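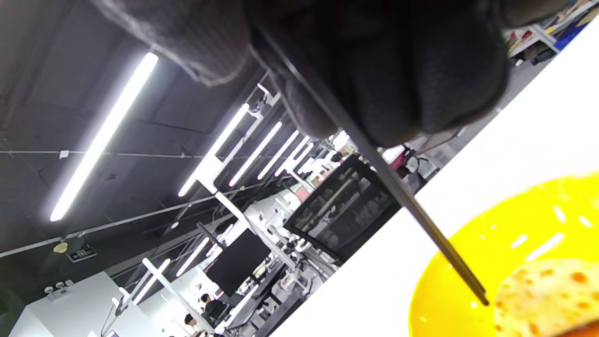 Flatbread or pancake on a yellow plate. The common-pot rule is indifferent to the menu.

Common-pot rule

The common-pot rule (also shared-pot rule, same-pot criterion or, among interviewers, "the pot question") is a convention in household survey research under which people are assigned to the same household if they usually eat food prepared together. It is used in studies of poverty, consumption and family life, either alone or alongside a residence requirement such as sleeping under the same roof. It has been criticized for most of its working life, chiefly by people who go on to use it.

Contents
1 Definition
2 Rationale
3 The Gindolel survey
4 Effects on results
5 Alternatives
6 Criticism
7 Terminology
8 See also

Definition

In its simplest form the rule asks whether a person normally takes meals from the same cooking as the rest of the group. "Normally" is left to the survey manual, and manuals differ. Some count anyone who ate with the group for most of the previous month. Others ask about the previous year, a period over which few respondents can say with confidence where they had lunch.

Most versions add exceptions. Boarding school students are often kept in the household that pays for them, although they eat elsewhere. Lodgers who pay for meals are often left out, although they eat at the table. Domestic workers are counted in some surveys and excluded in others. Infants are counted everywhere, whatever they are eating.

A pot is not required. The term covers ovens, griddles, hired cooks and food carried over from a relative's kitchen, provided that the cost of the ingredients is shared in some way. Where it isn't, the manual usually advises the interviewer to use judgment, and the supervisor usually advises the interviewer to consult the manual.

Rationale

Surveys of living standards need a unit over which to add up spending and divide the total. Individuals are awkward for this purpose, as rice, rent and cooking fuel are seldom bought one person at a time. Families are worse, being of no fixed size and tending to grow when asked about. The household is a compromise: a group small enough to interview and large enough to have a budget.

Eating together was adopted as a test of this shared budget on the reasoning that people who pool food probably pool other things. In the poorest households food is also the largest item of spending, so that getting the eaters right gets most of the arithmetic right. The rule has the further attraction that it can be explained in one sentence. A second sentence is generally where the trouble starts.

The Gindolel survey

The most frequently cited test of the rule is the Gindolel survey, carried out under the direction of the economist Margit Antal in the market town of Gindolel and the surrounding farmland. The team set out to interview 841 households about spending and the division of domestic work. Interviewing began in August, outside the harvest season, so that people would be at home. Many were at somebody else's.

Each group of residents was listed three times by separate interviewers, using the common-pot rule, a sleeping rule ("who slept here last night?") and an open question in which the respondent was asked who belonged to the household and left to get on with it. The three lists agreed in 40 percent of cases. In the remainder they differed by at least one person, most often an adult son, a grandmother or a husband working away.

Dinesh Sandhu, who ran the fieldwork, recorded the disagreements in an appendix that is longer than the report it is attached to. Among the cases described there are:

Two brothers with adjoining houses who ate together except during arguments, of which there was one at the time of the first visit and none at the second.

A grandmother who took breakfast with one daughter and supper with another and was listed by both. At midday she was listed by neither.

A man with two wives in separate compounds, who was a member of both households under the pot rule and of neither under the sleeping rule, having spent the night in question at a funeral.

A shopkeeper who fed her assistants every working day and considered the suggestion that she was related to them in any statistical sense to be impertinent.

The report, presented at a workshop in Avach on 8th November, recommended keeping the common-pot rule on the grounds that the other two were no better and took longer to ask. Antal is said to have described this as the least exciting finding of her career. It is also the most quoted.

Effects on results

The choice of rule affects more than head counts. Where a wide definition is used, households become larger and, on paper, somewhat better off, as the wages of loosely attached members are added in. Where a narrow definition is used, the same people turn up as small, poor households, or fail to turn up at all. Neither set of figures is wrong in the usual sense. They describe different towns on the same site.

The share of households headed by women is particularly sensitive. A reanalysis of the Gindolel lists by Manaia Baxter found that migrant husbands accounted for most of the movement between definitions: a woman could be head of her household, wife of the head or a dependent of her father-in-law according to which interviewer had reached her first. Baxter pointed out that programs aimed at female-headed households were, in practice, aimed at a page of the manual.

Studies of bargaining within the household face a related difficulty. Models of how couples divide income assume that the researcher knows who is doing the dividing. If a mother-in-law controls the grain store but cooks for herself, the pot rule removes her from the data and leaves her influence behind, where it is commonly attributed to education.

Panel surveys, which return to the same households over several years, have the hardest time of it. When a household splits, the team has to decide which part is the original. The usual solution is to follow the head. In the Plullow panel the code for "original household" was attached instead to the kitchen, which was later bought by neighbors, and for one round the neighbors were duly interviewed about their own departure.

Alternatives

Residence rules count those who live in a dwelling, regardless of where they eat. They suit censuses, which have to place everyone somewhere once, and are less suited to the study of budgets.

Income-pooling rules ask directly whether money is shared. They come closest to what economists want to know and are accordingly the least reliable, as members of the same couple often give different answers. In a pilot by the research firm Wendt, interviewers put the question separately to husbands and wives in 100 couples. In 97 of them both partners answered; the pilot notes record that the other three were still discussing it.

Network approaches abandon the household altogether and map who gives what to whom. The resulting diagrams are widely admired. Uwe Böttcher, an early supporter, proposed that they replace the household roster entirely, and withdrew the proposal after being asked to complete one for his own relatives.

Criticism

Anthropologists have objected that the rule takes a domestic arrangement familiar to the authors of manuals and goes looking for it everywhere. In many places cooking, sleeping, farming and child care are organized by overlapping groups with no single boundary. Economists have tended to accept the point and ask for the boundary anyway, as the software has a column for it.

A second objection concerns meals bought outside the home. In cities, a group of adults may share rent, bills and a bathroom and never cook. Read strictly, the rule turns an apartment of four such people into four households, each with a quarter of a refrigerator.

Gudrun Sperling has argued that rules matter less than interviewers. Comparing rosters from the same district, she found that longer questionnaires produced smaller households, and that the shrinkage grew as the day went on. Every person listed triggers a further set of questions on schooling, health and work. By late afternoon, in Sperling's account, a cousin had to be eating in plain sight to be included.

Terminology

Older manuals speak of the "hearth," which has survived in several languages as the ordinary word for a taxable family. "Pot" became common in English-language questionnaires later on. Translators have rendered it as kettle, stove, tray and, in one Plullow draft withdrawn before printing, toilet. The draft had achieved a very high rate of agreement between respondents.

See also

Household head
Equivalence scale
Recall period
Time-use survey
Intra-household allocation
Interviewer effect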